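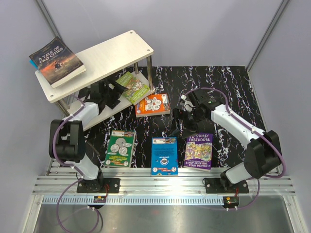

**Ticket:** Call forwarding drops voicemail after the second ring
**Product:** Grovora Mobile, Android app
**Opened by:** Bienvenido Tiongson, Stovham front office
**Handled by:** Gorazd Begović
**Status:** Fixed, leaving open until the end of May

**Bienvenido, 9:10 am**

Hi! First, we love the forwarding feature, it has changed how the front office works. But since the last app update, calls forwarded from the desk line to my cell ring twice and then hang up on the caller. No voicemail, no missed call badge. The desk line by itself works fine. Phone is a Dornus, Wi-Fi calling on.

**Gorazd, 9:35 am**

Great report, thank you, the detail about two rings helps a lot! Can you check these for me?

- Settings > Calls > Forwarding > Ring time. What number is in there?
- Does it still happen with Wi-Fi calling off?
- Is the voicemail number filled in, or does it say "carrier default"?

**Bienvenido, 10:05 am**

Ring time says 12 seconds. I'm sure it used to be longer. Wi-Fi calling off = same thing. Voicemail says carrier default.

**Gorazd, 10:20 am**

Ooh, OK. 12 is what the update writes when it can't read the old value. Please set it to 25, type in your voicemail number by hand (press and hold 1, the number shows on the call screen), then restart the phone. A full restart, closing the app won't reload the forwarding rule.

**Bienvenido, 11:15 am**

Better! Rings properly now and the caller hears my greeting. The message never shows up in the app, though. If I dial in I can listen to it.

**Gorazd, 11:40 am**

So close! Forwarding is good, then, and we're down to sync. I looked at your mailbox on our side and there are 86 messages stuck in the queue, all behind one that has no caller ID. I love finding these. I've pulled that one out and kept a copy for you. Swipe down in the Voicemail tab and leave it alone for a bit.

**Bienvenido, 12:30 pm**

They're pouring in!! Transcripts too. One from Milošević about a delivery that I really needed, so thank you.

**Gorazd, 1:05 pm**

Wonderful! Notes for whoever picks this up next:

1. Ring time reset by update, set back to 25.
2. Voicemail number entered by hand.
3. Blocked message removed, queue released.

Bug filed for the reset. Still to check: whether the other Stovham phones picked up the same value. Bienvenido, could you look at the one at the back desk when you get a minute?

**Bienvenido, 2:45 pm**

Back desk also says 12. Changing it now.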